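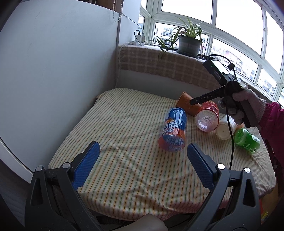

Guides > Hand-held kits > Grultik: first table session

Print this page | E-mail this page

Setting up the Grultik hand gripper kit and recording a first session

Updated 6/6/18

Hodari rents out the Grultik kit with a leaflet promising you'll be recording "useful robot training data" within 2 minutes of opening the lid. I'd plan on an afternoon. The kit does work, up to a point, and this page is the order I now do things in after getting most of it wrong in March.

A word on what you are paying for. The rental is £350 a month, which covers the grippers, the chargers and space on Hodari's server. It doesn't cover any checking of what you send them. The leaflet says clips are "quality assured", but when I asked what that meant I was told the software rejects files that won't open. Make of that what you like.

What you need

A low table you can reach across from two sides.
A plain or lightly patterned cloth.
Empty drinks bottles and paper cups, in different colours.
Somewhere to charge things that isn't the table.
A second person, if you have rented a second gripper.

1. Clear the table and lay the cloth

Bare shiny tables gave me trouble with glare, so use a cloth. Hodari sells a grey mat for this and I can't see what it does that a striped tablecloth doesn't. Pull it fairly flat but don't iron it. A few wrinkles never spoiled a clip of mine.

2. Charge everything the night before

The battery figure in the leaflet is hopeful. Ignore it, charge overnight, and unplug before you start.

3. Check the fingers

Squeeze the handle slowly and watch the two blue pads come together. They should meet square. If one sits higher, loosen its screws a quarter turn, push it level and tighten again. Do this before every session, whatever the leaflet says about "factory set for life". Ours lasted a week. Wipe any fluff off the bumps while you are there.

4. Zero the opening

Open the fingers fully, hold them there until the software shows the reading has settled, then close them fully and do the same. If you skip this, the recording carries on happily with the wrong finger width all the way through and no warning of any kind. I lost a whole morning's clips that way.

5. Put the objects out

Lay most of the bottles on their sides and tip a cup or two over. Upright bottles are far too easy and you end up with hundreds of clips of the same grab. Mix clear plastic with coloured, and put a few things close enough to touch.

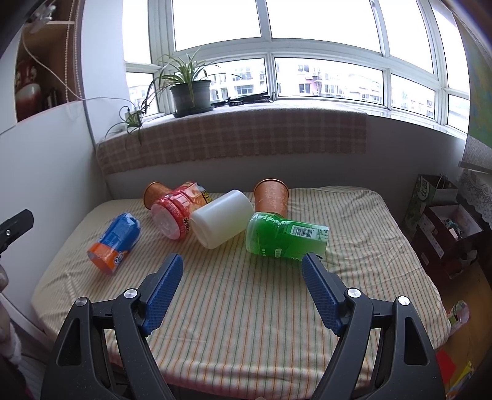

Keep the far side of the table in use as well as the near side. After an hour everyone gets lazy and works in the bit nearest their lap, and a robot trained on that will presumably be lazy too.

6. Record a pick

Start with the fingers open and well back from the objects. Press record. Move in at an ordinary speed, close on the object, lift, move it, put it down, open, back off. Press stop. Try not to let your other hand wander in to help. If you fumble, finish the movement anyway and mark the clip as a miss in the software. The leaflet tells you to delete misses. I don't, and I haven't been given a good reason why I should.

If two of you are working, agree who goes first. Talk to each other. Cables are the usual problem here, so drape yours over your forearm before reaching across.

7. Move things about

Shuffle the objects every few clips and turn the cloth now and then. It's dull, and it's the part people skip.

8. Check before you upload

Watch a handful of clips at full speed, from the start, middle and end of the session. Look for dropped picture, fingers that don't match the width reading, and long stretches of nothing. Then upload. Our first full batch was 3658 clips, and when we went through them by hand 666 had to be thrown out, nearly all for the fault in step 4. Grultik had passed every one of them.

Is it worth renting?

For a small group that wants to learn how this sort of recording is done, a month is reasonable. I would not take the year's contract. The grip itself is comfortable and the pads hold smooth plastic better than I expected. The claims about what a robot will learn from it are another matter. Hodari's sales page shows a robot arm clearing a table neatly, with no word on how many tries that took, and my e-mail asking about it has gone unanswered.

We'll try the same table with crockery next, once we have some we don't mind breaking.

Print this page | E-mail this page

Contact us | Copyright Sostwood Workshop Notes | Back to top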